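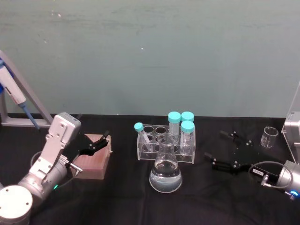 Projektbericht Gruppe Letis — Können Roboter schon aufräumen?
Donnerstag, 1. Februar 2018 | von Venla Rantala und Győző Mészáros
3 Kommentare | Teilen 2

Suche Suchbegriff eingeben Los

Kurz vorweg: Abgabe ist heute, deshalb teilweise Stichpunkte.

Frage war: was von der täglichen Kleinarbeit kann man einer Maschine mit zwei Armen geben? Gemeint ist Abräumen, Einsortieren, Sachen zurückstellen. Im Haushalt die Küche, im Betrieb der Arbeitstisch. Wir haben den Labortisch genommen — im Prinzip auch bloß Abwasch und Aufräumen, nur teurer.

Aufgaben:
— Röhrchen mit Schraubdeckel in einen Ständer stellen
— Erlenmeyerkolben mit Wasser verschieben, ohne was zu verschütten
— Becherglas umsetzen
— Deckel auf- und zuschrauben (nur probiert)

Insgesamt 1663 Versuche seit Dezember, geplant waren 4000. War zu optimistisch, Kha Lò hatte uns gewarnt.

Ergebnisse grob: Große Röhrchen gehen gut. Das dünne ist ein Problem, kippt im Loch und steht dann schief, der Greifer merkt davon nichts. Durchsichtiges Material generell schwierig. Klarer Ständer, klares Glas, klare Flüssigkeit, da liegt die Tiefenschätzung oft daneben. Die farbigen Deckel haben gerettet, was zu retten war. Kolben am Hals greifen klappt, solange der Ständer nicht direkt dahinter steht. Sonst stossen die Finger an.

Schrauben mit zwei Armen: einer hält, einer dreht. In 400 Versuchen zu selten geschafft um es hier als Ergebnis zu verkaufen. Tabelle im Anhang.

Vergleich mit Mensch: Arvo Karppinen hat denselben Tisch von Hand aufgeräumt und nebenbei telefoniert. Der Roboter war deutlich langsamer, und bei jeder neuen Anordnung musste einer von uns danebenstehn.

Zur Anfrage von Hakala (Werkstatt, Kleinteile sortieren): würden wir im Moment nur bei festen Plätzen und undurchsichtigen Teilen empfehlen. Haushalt eher nein. Gläser einräumen schon gar nicht.

Offen: Kraftmessung in den Fingern, matte Röhrchen testen, Jera-Skript aufräumen (Győző). Fragen an Sirkka Seppälä, sie übernimmt ab nächstem Semster.

Kommentare (3) | Nach oben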